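Stories Ask a Grown-Up Make Stuff Puzzles Join
Explore > Machines > How do you teach a robot?
Search the library Go

How do you teach a robot to open a washing machine?

Hi, I'm Judit, and I spend my workdays pulling a robot around by its fingers. Sort of. I teach robots to do chores at a place called Puvent, and today I want to tell you how that works (and how many times I've messed it up!).

Robots are pretty hopeless at chores to begin with. A robot doesn't know what a door is. It doesn't know that a round glass one on a washing machine swings open, or which side to pull. So somebody has to show it.
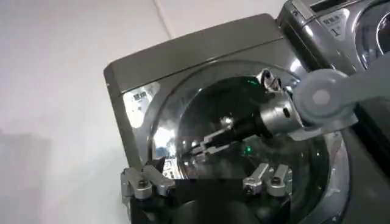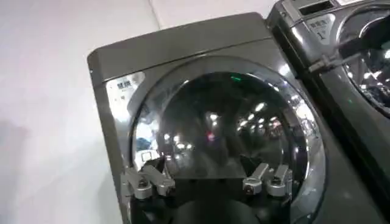
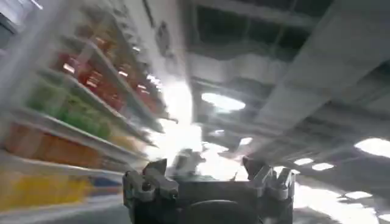 The view from the gripper: a washing machine door in the first two, and colorful shelves whooshing by in the third.

See the silver metal fingers in the first two? They're on a gripper, which is the robot's word for a hand. The camera rides along right by them, so wherever the hand goes, the camera goes too. It's a bit like having an eye on your wrist. Try it at home: hold your fist up next to your cheek and imagine looking out from your thumb while you reach for a cup. Weird, right?

Two ways to show a robot

The first way is by hand. You take hold of the gripper and move it yourself, the way a grown-up might hold your hand to help you draw your first letter S. You reach, you squeeze, you pull. While you do it, the computer is writing everything down: where the hand was, how wide the fingers were, what the camera saw.

The second way is by remote control. You hold a controller, and when your hand moves, the robot's hand moves too. It's like a video game, except that if you bump into something you really bump into it. I like this way for tricky jobs, though my friend Geetha Nadar can't stand it. She says it feels like eating soup with a spoon that's 2 miles long.

One try from start to finish is called a demonstration. You can call it a demo, everybody does.

Why do we do it over and over?

Say I showed you one dog, a small brown one, and then asked you to find all the dogs in the world. You might miss the big white ones! Robots have the same trouble, only worse. Look at the washing machines again. The one in the first picture is silvery, the one in the second is dark gray, and the camera is tilted differently. To you they're both washing machines, easy. To the robot's computer they're two big heaps of colored dots, and the dots don't match.

So we do lots of demos. For one door job I did 96 before lunch and my arm felt like a noodle. For a hard job we might need up to 1000. We start a little to the left, then a little to the right, then from higher up, so the computer gets to see the door in lots of ways.

Shiny is hard

Washing machine doors are sneaky. That dark glass works like a mirror! In the second picture you can find rows of ceiling lights bending around in it. You and I know the lights are up on the ceiling. A robot has to learn that they aren't stuck to the door, and that it shouldn't try to grab one.

And the blur? If you swing a camera quickly, everything smears. In the third picture you can still tell there are red and green and orange and yellow things on the shelves, but good luck reading a package. Slow hands make clearer pictures, so I hum a slow song while I work. Zsolt, who sits near me, would like me to learn another song.

Then what?

When the demos are done, the computer goes through all of them and looks for what they have in common. After that the robot gets a turn by itself. One time our robot Major tried a door 18 times and closed its fingers on plain air every single time. I went back and did more demos that started closer to the handle, and in October it finally got a good grip. I jumped up and down!

Try it yourself

Get a friend and a closed box. Your friend is the robot, with eyes shut. Stand behind them, hold their wrists and open the box together, slowly. Do it a few times from different spots. Then let go, turn the box a little, and see if your robot can do it alone – no helping, even if it's very funny.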